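About Us – Pasden Coffee Counter

Hi, and thanks for clicking over to the page that most people skip! I'm the one who opens up in the morning, and I've been asked more than once to write down who we are and how we ended up with a coffee counter in the first place. So I made myself a cappuccino and sat down to do it.

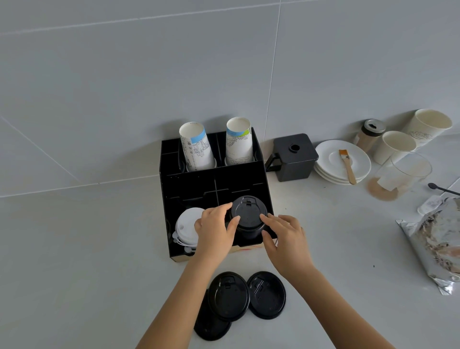
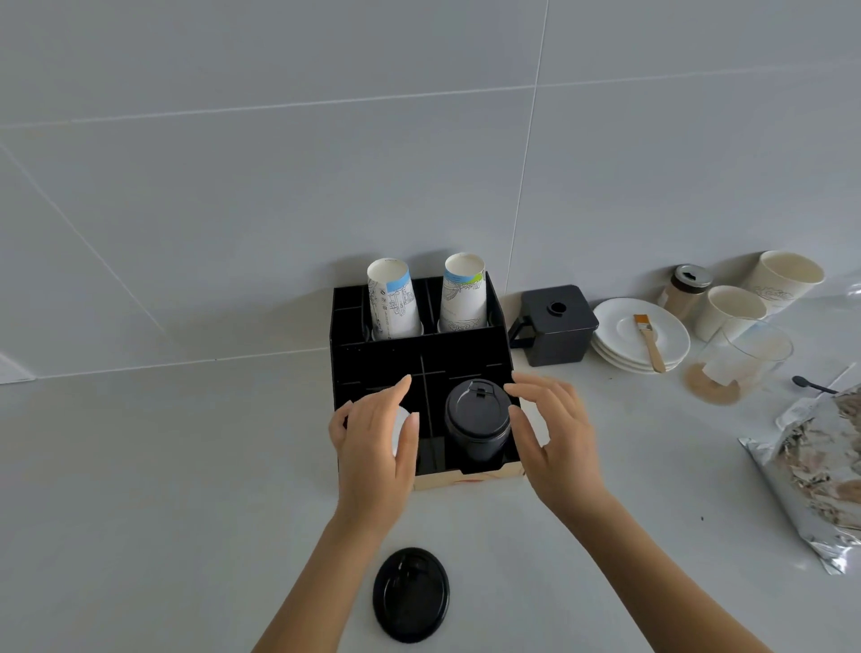 Our Story

Pasden started as a bakery with no coffee at all. I sold rolls, two kinds of pie and whatever I'd felt like baking the night before, and all day long people asked me where they could get something hot to drink with it. I sent them across the street for most of a year (I know, I know). Then the shop next door came up for rent, we knocked a doorway through the wall, and I signed up for a barista class at Jutine, the little roaster out past the rail yard. I was the worst student in the room. I burned the milk twice and went home smelling like it, but I went back the next week and the week after that, and we opened the counter that November.

We still buy our beans from Jutine. The house blend is the darker one, and there's a lighter one called Ridier that I like better in the afternoon, though I'm outvoted on that. Pastries are still baked by us, on our side of the doorway, starting at 4:30 in the morning. The almond ones go first, so come early if those are your thing.

There are 6 of us now, counting me, and 14 seats if you include the window bench, which gets a bit cozy when it's full.

The Counter

I'm fussy about the counter, and everyone who works with me will tell you so. Paper cups go in the back of the organizer, upside down, and the lids go down in front. White lids on the left, black on the right. If you've ever been fifth in line at 8 a.m. while somebody hunts for a lid that fits, you'll understand why I care so much! The cups with the little sketched buildings on them are my favorites, and I get a surprising number of questions about them. Sorry, I don't know what city it's supposed to be. One of our regulars swears it's where she grew up.

Saucers get stacked next to the organizer, and the shaker stays close by for whoever wants a dusting on top. I have a heavy hand with it, so if you like yours plain, just holler. And yes, the powder gets on the counter. It gets on everything, my sleeves included.

If you're staying, ask for a real cup. We have plenty and I'd much sooner wash one more than send you to a table with paper. Bring your own travel mug and we'll fill that too – just take the lid off before you hand it over, please, my fingers thank you.

Classes and Mornings Out

A couple of years in, people started asking whether we'd teach them to make the drinks they were buying, so now we run a beginner class in the quiet part of the afternoon. It's two hours long and very relaxed. You'll steam milk, you'll spill milk, and you'll learn how to set up a station so you're not reaching all over the place. No experience needed (see above about me and the burned milk).

We also pack up a small version of the counter and take it to the Poirier market, where we pour coffee next to the honey stand. We're there 52 weeks a year, rain included.

Come See Us

We open at 7 and close when the pastry case is empty or at 4 p.m., whichever comes second. Parking is behind the building, and the back door is open to customers, so come on in that way. For class spots or big pastry orders, use the form on the contact page or catch me at the counter.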